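Lultunthorpe Shared Workshop
Build a Hand-Held Gripper: Notes for Session 4
Pads, glare and the first cloth picks

Welcome back! Last session ended with the fingers printed and the bodies screwed together, and a lot of very tired hex keys. Tonight is the fun one. We put the pads on, wake up the camera, and start recording picks.

Before you begin
You need your assembled gripper, two rubber pads, the Illitz board with the session 3 code on it, and a charged battery. The spare screws are in the Hiebert drawers by the door. If your trigger still sticks, go back to page 2 of the last handout and loosen the pivot a quarter turn. Do this first, please. A sticky trigger spoils everything that comes later, and you'll blame the code for it (I did, for most of May).

1. Fitting the pads
Clean the face of each finger, press the pad on from the bottom up, and hold it while you count slowly to thirty. The pad should sit flat with only a thin lip where it meets the finger body. Keep glue away from the small round mounting holes! You will want to take these fingers off again, probably sooner than you think.

Now squeeze the trigger very slowly and watch the tips. They should meet face to face. If one pad touches early at the top, your finger is twisted on its bracket, so back off both screws, nudge it, and tighten them in turns.

2. Open position and the table
Let the trigger go and point the gripper down at the bench with the camera running. Both fingertips belong in the bottom corners of the view, with plenty of clear wood between them. If you can see only one, tilt the camera mount until the pair shows up. Then look at the light. Pale wood under a strong lamp throws a bright streak straight across the view, and the tracking code looks for grain and edges, exactly the things a streak wipes out.

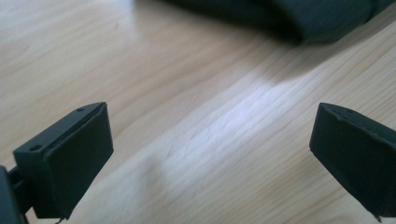

Could we just turn the exposure down in the Firnell viewer and leave the lamp where it is? It's the only decent light on my bench.

Good question from the May group, and you can, up to a point. Lower exposure brings some of the grain back, but dark cloth then goes to a flat black shape and you lose every fold in it. Try moving the lamp sideways first. A hand's width is often plenty. Slide it, look at the viewer, slide it again. If you're still stuck, put a sheet of baking paper over the lamp guard (LED lamps only, the old halogen ones get far too hot).

Write your settings in your notebook once you like what you see. My own bench ended up at exposure 925 with the gain at 200, and yours will be different.

3. Picking up cloth
I love this part. Blocks are easy, they stay where you put them and have proper edges. Cloth slumps and slides and is never the same shape twice, so each pick is a little puzzle. Start with something thick and soft. Bunch it up so there's a ridge to aim for, open the fingers wide, and come in with one on each side. Go slower than feels natural. Quick hands give you smeared pictures, and smeared pictures are hard to learn from.
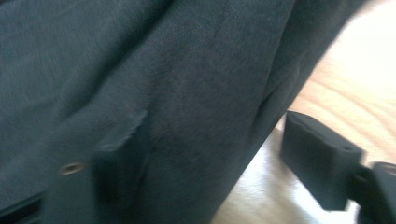

Once a ridge pick feels comfortable, try the edge of the cloth. Bring one finger in low, almost brushing the table, and close gently so the pad drags the material into the gap. Too much squeeze at the start just pushes the cloth away. Grommets, buttons and thick seams are great practice too, as the grip changes completely when a hard bit lands between the pads.

Record in short runs. The card holds 2,096 clips, and the training script wants 2,000 before it will start, so a few bad ones can go in the bin without worry. Name each run with your bench number and the cloth you used.

For next time
Bring one piece of cloth from home, any color, the odder the better. Check your pads for lifting corners. Session 5 starts with trigger calibration, so have your battery charged and the session 3 code still on the board.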